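May, 2:10 pm, dye bench

Third try at the madder batch for Odia. Alum mordant again, 10% on weight of fiber, Fimach wool this time. Vibeke says the last lot went brown becuase I let the pot get too hot — probably right. Holding at 60 C max, checking every few minutes.

Started from 2,000 ml tap water, pinch of chalk. Raghavendra wants rainwater for the next one. Fine, if he carries it.
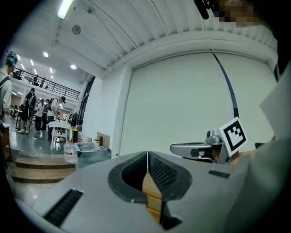

White wall panel, cable hanging across it.

2:50. Color coming up slow, more orange than red. Pulled a test strand, rinsed, pinned on the card next to batch 2. Batch 2 looks sad. pH strips are in the Lobo tin, not the drawer, whoever moved them pls write it on the lid.

3:30. Better. Brick red on the wool, cotton scrap barely took anything. Did we scour that cotton? No note from Wenceslao. Ask.
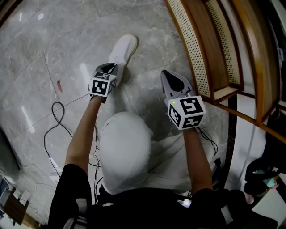
Leaving the wool in to cool overnight, lid on. Do NOT stir. Vasanthi did that at Ninunlow and got much more even skeins, mine always streak near the ties. Tie looser too, figure eights, four per skein.

To do
- weigh out alum for batch 4, same as today
- order madder, around 2,000 g left on the shelf but half of it is the old coarse stuff
- lightfast strips to the south window, cover one half with card
- sieve the sludge, keep for a pink exaust bath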